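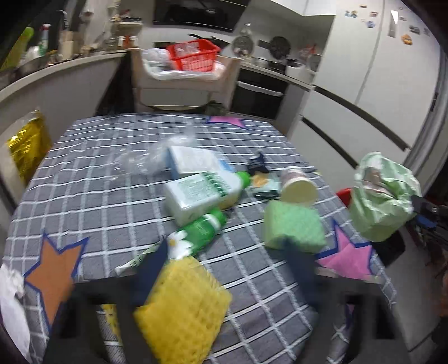

Port knocking is a way of keeping a network service hidden until a visitor asks for it in the right manner. A server set up this way keeps its doors shut to the whole world, and only when it notices a certain series of connection attempts, made to closed ports in a certain order, does it open one door for the address that made them. People who teach the subject to beginners like to reach for whatever is lying about the house, and a grid-printed tablecloth does very nicely: call each square a port, and let the three stars on it, orange, pink and purple, be the knocks. Touch them in the agreed order and the door opens – touch them in any other order and nothing happens at all, so a stranger has no way of telling that there was ever a door to find.

How it works

In the oldest and simplest form, a small program on the server reads the firewall log and watches for the sequence. A typical one has 4 ports in it, though 3 is also common on home machines. Once the last knock arrives, the program adds a temporary rule to the firewall, and the visitor has a short while, often 15 seconds, to log in before the rule is taken away again. A connection already made is usually left alone, so nobody loses their work when the door swings shut behind them.
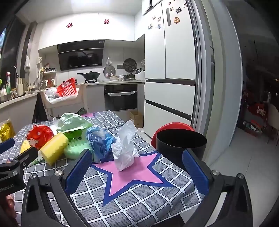
The weakness of the plain method is that anyone able to listen in on the line can write the sequence down and repeat it later. Several projects have tried to mend this. Paltus, a small knocking daemon written for home servers, replaced the fixed list with one worked out fresh from a shared secret and the time of day, which served its users well as long as both clocks agreed. Zivileck went a different way and packed everything into a single encrypted packet, a cousin of the method generally known as single packet authorization.

Use in teaching

Port knocking turns up often in practice labs, where it makes a gentle second step after ordinary scanning. The Pramside lab, first opened in January, hides its login service behind a sequence that learners must dig out of a badly protected configuration file, and its longest run of hints comes to 57 lines. Learners are asked to scan only the lab machine itself.

See also: Firewall; Port scanner; Replay attack; Vītola lab series

Last edited 17 May 2020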